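White Worktops and What They Don't Tell You
114 shares
5 comments

I have never trusted a white surface. Shops love them, estate agents love them, and every kitchen brochure that came through the door at Wemevcombe had one across a double page with a single lemon on it. When we finally gave in and looked at plain matte white for the workroom, I said I would try to keep an open mind. 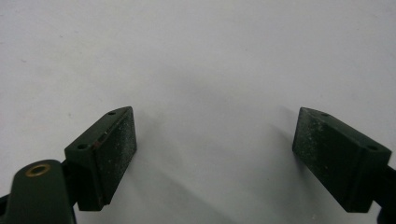 The sales leaflet from Hidier promised an "even, calm white in any light". I would like to know which light they had in mind. Pale, matte surfaces go warmer at one end and greyer at the other as soon as anything throws a shadow, and no amount of leaflet will stop that. If you are matching paint to one, do it at the spot where you will be standing, and do it twice.

Then there is the matter of specks. White does hide a certain sort of dust, the pale sort, and it is merciless with everything else. A crumb of pepper looks like a fault in the finish. I have scratched at marks with a thumbnail for a good 2 minutes before accepting that they were going nowhere, and I have also reported a "chip" that wiped off with a sleeve.

Smudges are a different complaint. On a glossy top you see them at once and wipe them. On matte they sit there quietly until you bend down, and then you wonder how long you have been living with them. Adodik sell a cleaning paste for this. I bought a tub in March and used it as directed — I could see no difference between that and a damp cloth with a drop of washing-up liquid. Others swear by it. They may have better eyes, or a newer tub.

I was also told that matte is "kinder" to work on, with less glare. That one I will grant, up to a point. Small dark parts show up well against it, and I lose fewer screws than I did on the old brown bench. Whether that is worth the extra wiping depends on how often you drop screws.

The Lodhi sample was meant to settle the argument, being guaranteed to stay the same shade for 100 months. I don't know how anyone checks that. By the time you could make a claim you would have moved house, lost the receipt or painted the walls a colour that makes it look yellow anyway.

So we have gone with plain white for one bench and kept the brown one by the door. I still think a mid-grey would have done both jobs, and I was outvoted. If you have had a white top for longer than a year, leave a comment and say what it looks like now, with the lamp on please, and before you've cleaned it.

5 comments
Share this gallery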